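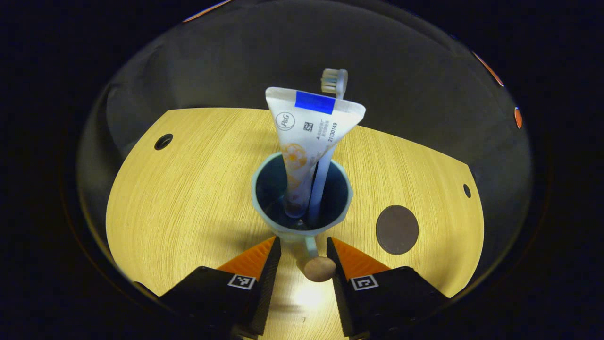
Finger pads losing grip on one side only, hand-held gripper

Board: Grippers and end tooling
Thread started by felista_k

felista_k
I look after one of our hand-held grippers, the two-finger kind with the black bodies and the orange ridged tips, a square marker on each finger and the wide lens camera looking down at them. It goes out on a tabletop station every day. Usual things, a cup with a handle, toothbrush and toothpaste standing in it, small wooden ball, a flat round disc like a coaster.

Since January the left finger has been slipping. The right one holds. If I close on the cup handle the handle rolls toward the left tip and then drops out under it. The ball is worse. I cleaned both tips with alcohol, no change. I swapped the left tip for a new print, and it was good for a day and then went back to slipping. Trigger spring feels the same as always.

What should I be looking at before I order a whole finger set?

sornard_bench
How many closes on the tips? We change ours at 3000 whether they look bad or not. The teeth round over and you can't see it from the front. Run a fingernail along the inner edge and compare to a new one.

felista_k
The old left tip had 1000 on it, same as the right. The new one had 200 when it started slipping again. So I don't think it's wear.

sornard_bench
Then it isn't wear. Is the new one the same material? We got a spool that was sold as the same hardness and it was clearly stiffer when you pinched it. The stiff tip doesn't wrap, so the part gets pushed to that side.

Norddahl
I would leave the tips alone for now and check the slider. On these the two fingers ride on one rail and are tied together through the trigger linkage. If the left carriage has play, the finger leans back when it takes load, the tip opens at the top, and you get exactly what you describe. A new tip feels better for a day because you retightened everything when you fitted it.

Take the tip off, hold the body still, and push the left finger forward and back with your thumb. Do the same on the right. They should feel alike.

felista_k
Left moves more. Not a lot, but I can feel a click on the left and nothing on the right.

Norddahl
There you go. Two screws under the carriage. Back them out, clean the threads, a small drop of medium threadlocker, put them back snug. Don't crank them or the carriage will bind on the rail and you'll have a new problem.

sornard_bench
I'd still pinch test the tips. Play in the carriage would loosen the grip on both sides, the fingers push against each other.

Norddahl
The force is the same on both sides, yes. The angle isn't. One finger leans and the other stays square, so the part walks toward the one that leans. I have fixed this on three of them.

hsiuying
Whatever you do to the carriage, redo the finger width calibration after. The markers sit on the finger faces, so if the left finger was leaning, your open and closed readings were taken with the marker tilted. Once you tighten it the closed value will shift. We forgot to do this after a repair and had a week of recordings where the gripper never quite read as closed.

Steps we use:
Open all the way, hold for a few seconds.
Close all the way with nothing between the tips, hold.
Repeat that five times.
Check that both markers are found the whole way through.

If one marker drops out near closed, look for glare on it before you blame anything else. A lamp right over a light wood table will throw a bright patch between the fingers and it can wash out a glossy marker. Matte stickers fix it.

felista_k
I haven't seen glare on our markers, but the lamp is right over the table and there is a bright patch, so I'll watch for that. The calibration was last done in the fall.

tsion_b
I disagree with putting threadlocker on a printed carriage. If the body is printed and the screws go straight into plastic, some threadlockers will craze the plastic and then it cracks at the boss. Seen it on two of ours at Viltirstead. Nylon patch screws, or heat set inserts if you're rebuilding it anyway.

Norddahl
Fair. Mine have inserts already and I assumed hers did too. Felista, look down the hole. If you see brass, use the threadlocker. If it's bare plastic, do what Tsion says.

felista_k
Bare plastic on the left. Brass on the right! Somebody before me must have repaired one side and left the other. I have inserts in the drawer, so I'll do the left one this afternoon.

tsion_b
Push it in slowly with the iron and stop just before it's flush, then press it down with something flat and cold. Check it's square before it sets up. If it goes in crooked the finger will lean again and you'll be back in this thread.

Don't do it with the carriage still on the rail either. Heat gets into everything.

felista_k
Done. Left insert is in and square as far as I can tell with a small machinist's square. Screws snug, no click. Fingers feel alike now when I push on them.

Recalibrated the way hsiuying wrote it. Both markers found the whole way. The closed reading moved enough that I'm glad I did it.

Ran it on the cup handle and the ball for an hour with the same left tip I was blaming. No slips on the handle. The ball got away from me two times, both when I came in too high.

sornard_bench
Good. Pinch test?

felista_k
Did that too. New left tip is a little stiffer than the right. I can tell with my eyes closed. So you weren't wrong about the spool, it just wasn't what made it slip. I'm printing a pair off one spool tonight and will change both together.

hsiuying
Write the insert and the calibration on the sheet for that unit, with the closed value before and after. Next person will want it.

felista_k
Already on there. I also need to open up the second unit, it came from the same place and I haven't looked down the holes on that one yet.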